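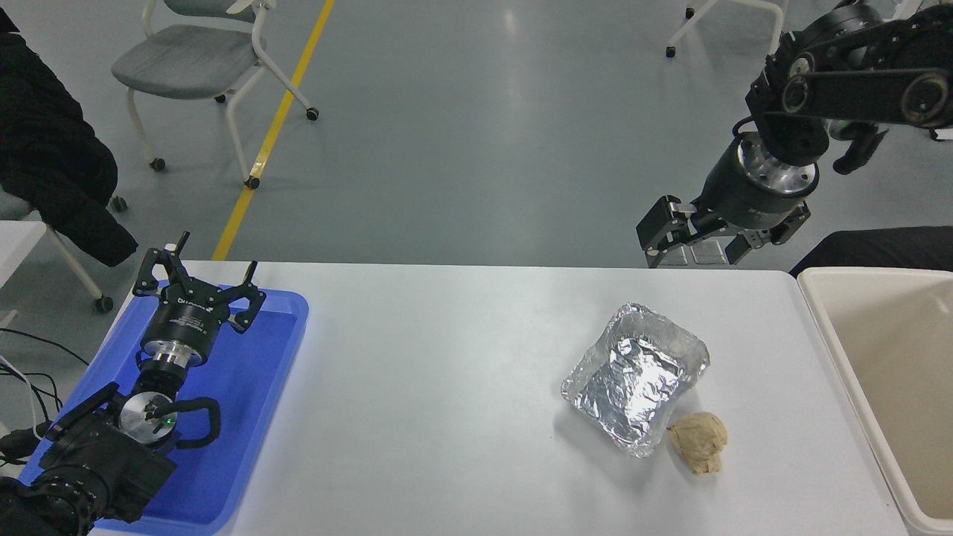 Leeks need a long season, and in a short-summer garden they have to be started indoors. Sow in late February for transplants that are ready when the soil can be worked. The container matters less than its depth and its drainage. Nursery flats are fine, and so is a foil tray like the square one on the white table, creases and all, as long as the sides stand up and you punch holes in the bottom before filling. Set any holed tray inside a second, solid one with a raised rim to catch the water.

These instructions are based on my own beds at Genham, elevation 2,029 feet. Gardens lower down can run earlier. Updated March 21, 2024, with a revised section on trimming.

What you need

Seed-starting mix, fine grade
Leek seed, fresh this year or last
A shallow tray with drainage holes
A solid tray to go under it
A shop light or grow light on a timer
Small scissors
Labels and a pencil

Sowing

Moisten the mix before it goes in the tray. It should hold together when squeezed and release a drop or two. Fill to just below the rim and level it with a straight piece of wood. Do not press it down hard.

Scatter the seed thinly and cover with a quarter inch of mix. Leek seed is black and shows up well against most mixes, so gaps are easy to correct at this stage. Water from below until the surface darkens, then pour off what remains in the lower tray.

Label the tray with variety and date. I grow two kinds, Horis for fall and Kemeys for holding through winter, and the seedlings cannot be told apart.

Light and temperature

Keep the tray at ordinary room temperature until the seedlings show, then move it somewhere cooler. Set the timer for 16 hours of light a day and hang the light a few inches above the leaves. Raise it as they grow.
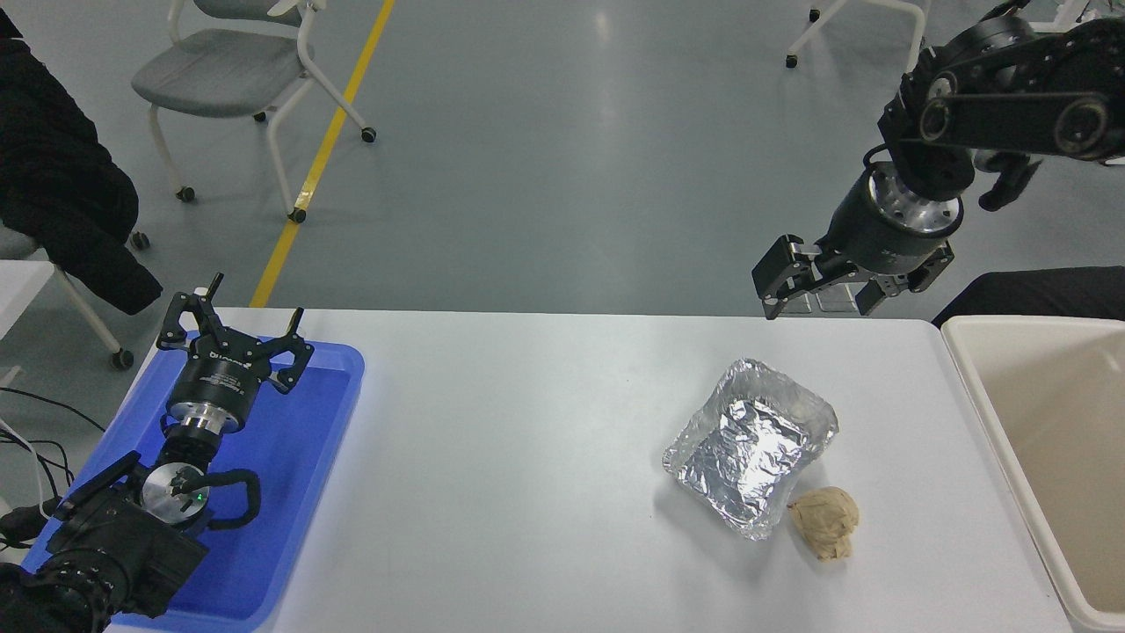 Do leek seedlings have to be potted up into separate cells before they go outside?
Leeks can stay together in one tray until transplanting. The roots pull apart easily when the mix is wet, and a little tearing does no lasting harm.

Trimming

When the leaves reach 5 inches, cut them back to three. Repeat each time they flop over. I used to leave them alone until Siiri Navickas showed me her trimmed trays next to untrimmed ones from the same packet – hers were stockier and far easier to handle at planting. Use clean scissors and remove the clippings from the surface of the mix.

Feeding

Start a half-strength liquid feed once the second leaf is out, and repeat every two weeks. Stop a week before hardening off.

Hardening off and planting

Put the tray outdoors in shade for a few hours on the first day. Lengthen the time over five days, then leave it out overnight if no hard frost is forecast.

Make holes six inches deep with a dibble or a broom handle, six inches apart in the row. Drop one seedling in each and fill the hole with water. Do not backfill – the soil will wash in by itself over the next few rains. Vinzenz Fankhauser plants his at four inches apart and pulls every other one young, a good use of space if you like thin leeks.

Leftover seedlings can be planted in a clump at the end of the bed and cut like scallions.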